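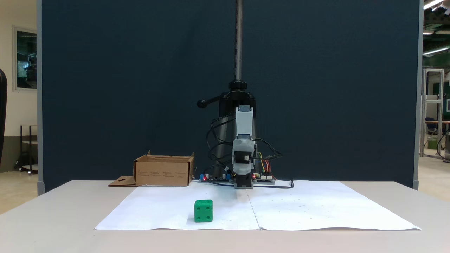
Nazareno Grasso wrote to us after the last issue to say that every home-made board game he has ever played goes wrong in the same place: the first ten minutes are good, the middle is slow, and the last few squares take for ever while everyone waits for one exact number. He would like to know if there is a cure, or if he should go back to buying games in boxes.

There are several cures, and most of them cost nothing. We have been making race games at the Sirby sessions for three years now, and Nazareno's complaint matches what we saw in the first year almost word for word. What follows is what we changed. It applies to plain race games, the sort where you roll, move along a track and hope to get home first. Games with cards or trading have troubles of their own and we will come to those in another issue.

The length of the track

Nearly everyone makes the track too long. It is easy to do. You have a big sheet, you start drawing squares in one corner, and you carry on until the sheet is full. The record at Sirby is a game called Pumumov, which had 123 squares and a volcano. It was a lovely thing to look at and I don't believe it has ever been finished.

An ordinary die gives you three and a half squares a turn on average. With four players and a bit of chat, a turn round the table takes between one and two minutes. Do the sum and a track of 123 squares needs 35 turns before anyone is sent back, which is most of an hour. Add a few snakes or swamps and you have lost the afternoon.

We now ask people to decide how long they want the game to last before they draw anything. For younger children, 30 squares is plenty. For a mixed group we like 58, a number we reached by starting at 70 and rubbing squares out until people stopped looking at the clock. If you want a longer game for older players, give them more to decide on the way and leave the track alone.

Setbacks

A square that sends you back to the start is the most popular thing children draw and the least popular thing they land on. One is enough, and it should be in the first half. Put it five squares from home and somebody will cry, or go quiet, or ask if it is time to leave.

Small setbacks work better. Go back two. Swap places with the player behind you. Missing a turn is the one we have dropped altogether. A player who misses a turn has nothing to do at all, and in a game for four or five people that can mean three or four minutes of staring at the table. If you must have a prison or a bog, let the person stuck in it roll as usual and get out on any even number.

Shortcuts need the same care. A ladder that jumps twenty squares usually settles the game the moment someone lands on it. We prefer to have several short ones, and to put at least one of them near the start so that it feels as if something is happening.

Giving people a choice

Pure luck is fine for the under-sixes, who don't think of it as luck. By seven or eight they begin to notice that they aren't doing anything. The simplest remedy is a second counter each. You roll once and then decide which of your counters to move. It adds one line to the rules and it changes the whole game, and it also makes the long track more bearable if you have already drawn one.

A fork in the path does a similar job. Make one branch short with two nasty squares on it, and the other longer and safe. Ploment, which one of our older groups worked on through September, has three forks and nothing else of interest, and people still ask for it.
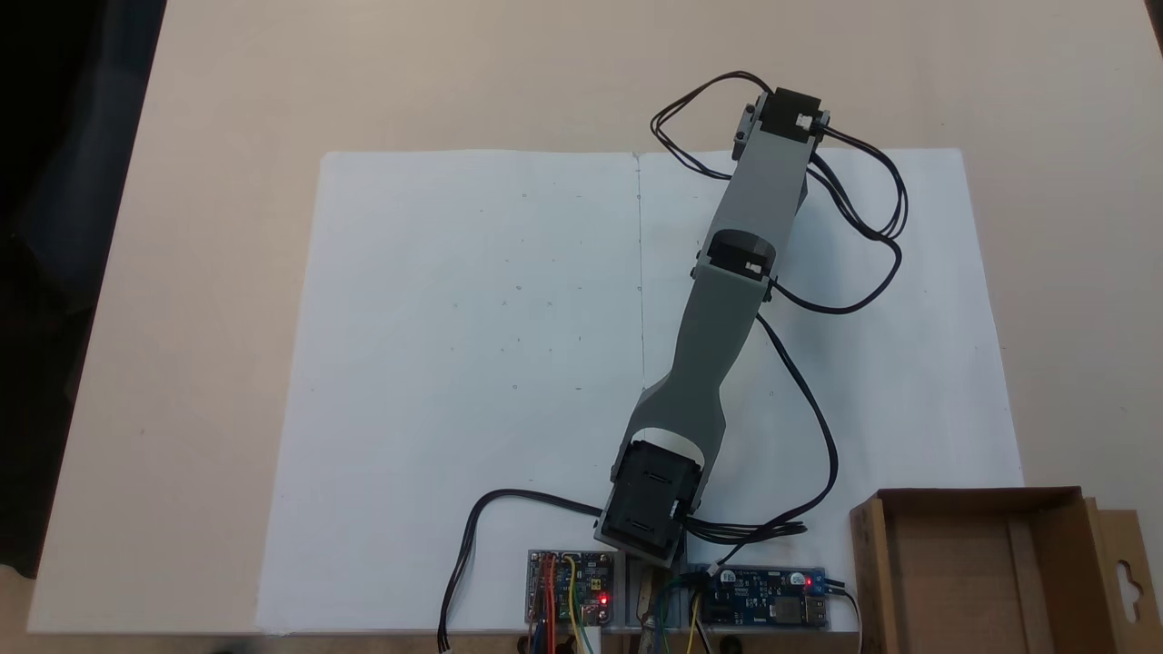 The ending

This was the main part of Nazareno's letter, and he is right that the exact finish is to blame. The rule says you have to land on the last square precisely, and if you roll too much you stay where you are. When you are one square away, you have a one in six chance each turn. On average that is six turns of waiting, and it is quite common to wait for ten.

You can simply drop the rule. Any roll that takes you to the last square or past it wins. We do this for short games and very few people miss the old way. Some players feel it is a bit of an anticlimax, though, and for them there are two other ways to go about it.

The first is the bounce. If you roll more than you need, you count up to the last square and then back again with what is left. You do keep moving, and you may land on something, but it can still drag on if luck is against you.

The second came from Hermans, the café where we ran the winter sessions, and it is the one I would try first. Once you are inside the last six squares you may roll twice and use whichever number you like. If neither gets you home, you move forward one square anyway. From the last square but one, you go home on your next turn whatever you roll. Nobody is stuck for more than a few turns, and there is still a proper finish. Write it on the board itself, next to the last six squares, or there will be an argument.

Testing

Play it in pencil first. We say this at every session and every time there is someone who has gone straight to felt pens. One full game is enough to show you where the slow patch is. Mark the squares where people got bored, or where they asked what the rule was, and change only those before you play again. If you change five things at once you won't know which of them helped.

Try it with 2 players as well as with a full table. Swapping places is good fun among five people and rather dull between two, and a track that feels right for five can be over very fast.

It is also worth asking someone who wasn't there when the game was made to read the rules out loud and start playing without help. Keep your mouth shut while they do it. This is hard, and my own record is under a minute.

If your game has a finish that works and isn't one of the three given here, send us the rule and we will try it out at the next session. Letters on card games are welcome too, especially from anyone who has found a way to stop small children from showing everyone their hand.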